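Stendasberg Residential Fit-Out
Progress report to the Onon housing fund, period 4
Prepared by Lindsay Tipoki, site coordination
January 13, 2019

3 comments | Share

1. Status

Work in the period covered living room inventory, low-level fixtures and cabling. The furnishing schedule for the whole program lists 2,568 items, of which 367 were checked in this period. Kitchens and bathrooms were outside the scope and are carried forward to the next report. The check of bedroom furniture is complete except for the two units on the north stair, where the floor finish was still curing in December and access was not allowed.

The rate of checking was lower than planned. The main cause was the change to the inventory form requested at the last review, under which small loose items are now entered one by one. The old form grouped them under "sundries," and replacement claims could not be matched to a unit. Declan Waaka rebuilt the form and re-entered the earlier records by hand.

2. Loose items

Remote controls are the largest group of loose items that generate calls from tenants. Each unit is handed over with the remote on the living room table, and its type is entered by key layout, as model labels wear off or are missing. The layout code covers the color keys, the volume and channel keys, the back key and the form of the navigation pad. Where key labels are in Chinese, the entry is marked so that a translated key card can be added to the unit folder. 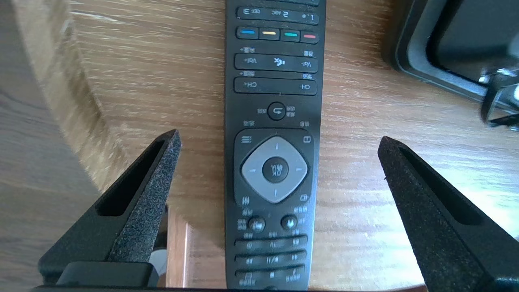
Remote control on the living room table: Vol and CH rocker keys, gray navigation pad with OK at center.

Key cards have been drafted by Kwan-ho Liao and checked against the remotes in stock. A total of 133 cards will be printed in the first run. The cards give the English name for each key in the order the keys appear, with no further instructions. Two points remain open:

– whether the card should also cover the set-top menu, which is in a separate language setting
– who replaces the card when a remote is exchanged

Our proposal on the second point is that the card stays with the remote and both are replaced together. A decision by the fund is requested before printing.

3. Wall plates and cabling

The living room standard calls for a signal plate and a power outlet side by side, set above the baseboard near the corner. Plate finish was left to the installer in the original specification. As a result, mixed pairs occur, with a beige signal plate next to a dark gray outlet. The function is not affected. Sezer, the electrical subcontractor, has offered to change the outlets to a matching finish at cost, and we do not recommend accepting. The money is better spent on cable management.

The standard for cable management is a fixed run along the wall to the equipment position, with any spare length tied and kept off the floor. The rooms recorded so far do not all meet it. Typical findings are a thin cable carried along the wall past the outlet, with the excess left in a coil near the table. Coils of this kind are entered as "open, minor" and get a second visit.
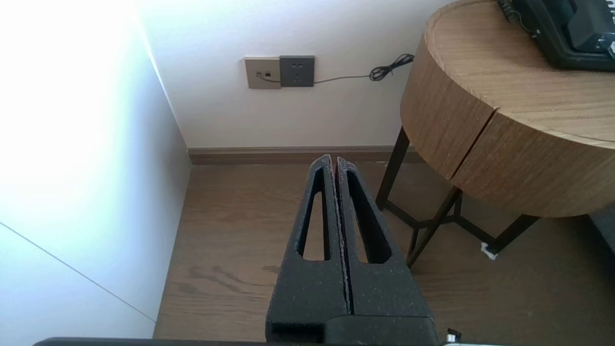

4. Furniture position

The round side table is supplied by Zemia with a light wood-grain finish on a dark metal frame. The layout drawing shows it against the back wall, to the right of the plates. Murray Fairweather has asked that the drawing be revised to give a clear distance between the table and the outlet, as the present version gives only a wall reference and installers read it differently.

The revised drawing will also show the baseboard line. It was omitted from the first issue, and the plate height was then measured from the floor in one block and from the top of the baseboard in another.
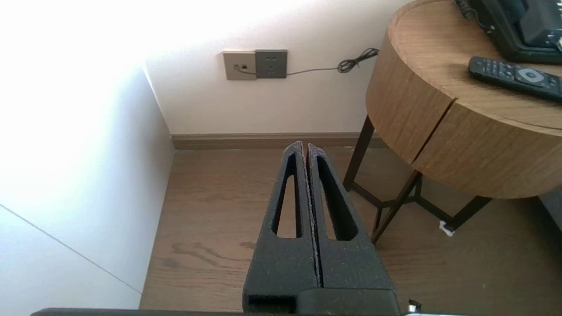
The difference is small and no plates will be moved. For the remaining blocks, all heights will be taken from the finished floor. Corey Mahuika will issue the drawing with a short note to the installers, and the earlier version will be withdrawn from the site folder on the same day.

5. Budget and next period

Spending on loose items is within the approved line. Cable management is not yet funded as a separate line; a transfer from the contingency is requested, with the quotation attached as Annex B. Planned for the next period are the two north stair units, the start of the kitchen inventory and second visits for all open cabling entries.

Contact: Site Coordination Office, Stendasberg | © Stendasberg Residential Fit-Out | Back to top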